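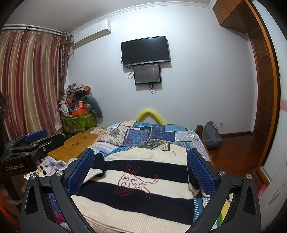
Striped sweater, cream and navy, laid flat on the quilt.

2 Oct 2026
Wool washing and blocking, notes continued

Weather dry, window open since morning. I write the results of the swatches first and then the plan for the big pieces, so that the next person at the bench does not need to ask me again.

The question is still the same one from February: why do the Inthanon swatches grow in length after washing and the Taneck swatches do not, when both are worsted weight and both were knitted on the same needles. In February I thought the reason was my tension. I don't think so any more. I knitted four new swatches of each in the same week, mixed the order, and the growth is there again in all the Inthanon ones.

Swatches before washing: all 100 mm square between the marker threads, measured on the glass, no stretching.
After soaking 20 minutes in lukewarm water with a little of the Brokska wool soap, pressed in a towel, dried flat without pins:
Taneck, no change I can measure with the steel ruler.
Inthanon, width the same, length bigger by 6 mm in the smallest case and 8 mm in the biggest.

Eight millimeters looks like nothing on a swatch. On a body of a sweater it is a different story, and this is why the gray vest came out so long.

What I think now: the Inthanon is spun softer and has only two plies, and when it is wet it relaxes along the column of stitches. The Taneck has four plies and a hard twist. I untwisted a short piece of each under the lamp to compare. The Inthanon came apart in my fingers almost at once. I have not enough knowledge of spinning to say more than this.

Weights. Inthanon skein no. 3, dry 100 g. Wet, after pressing in the towel, 278 g. This is too much water to hang anything, so please never put it on the hanger, also not for "only one hour". The drying rack in the corner has one bent bar that makes a ridge, use the foam mats.

Color test. Dark blue Taneck (dye lot 2872) soaked next to a white cotton strip. After 20 minutes the strip is clean. After one hour there is a very weak blue on the edge. With lot 926 the strip was blue already after ten minutes, and the water too. I put a paper label on the cone of 926: wash alone, two times, before knitting together with any light color. Vinegar in the last rinse made no difference that I could see, although everybody recommends it. I will repeat once with hotter water, but only on scrap.

Blocking with pins or with wires. Wires are better for the straight edges, I am now sure. With pins I get the small points along the hem, even when I place them close. For ribbing I use neither one. Ribbing must be left alone, pushed together with the hands while it is wet, and it will come back. I opened the ribbing of one cuff with pins in the spring and it never closed again.

Steam. Tried the Ravitar steamer on half of one swatch of each yarn, 3 cm distance, ten seconds. Taneck became flat and nice. Inthanon became limp and lost the bounce, and washing it again did not help. So no steam on Inthanon. The Ravitar also spits drops when the tank is less than half, hold it over the sink first.

Mistake of the day: I wrote the measurements of two swatches on the same tag and had to measure them again. From now on the tag is tied on before the swatch goes in the water.

To do
Calculate the rows again for the cardigan body with the washed gauge, not the dry one.
Cut new marker threads, cotton, the acrylic ones slip.
Knit one Inthanon swatch on needles half a millimeter smaller, see if the growth is less.
Order soap. One bottle is left and it is open.
Ask for the second foam mat back from the room upstairs.

Swatches are on the mat by the window. Please don't move them before Monday.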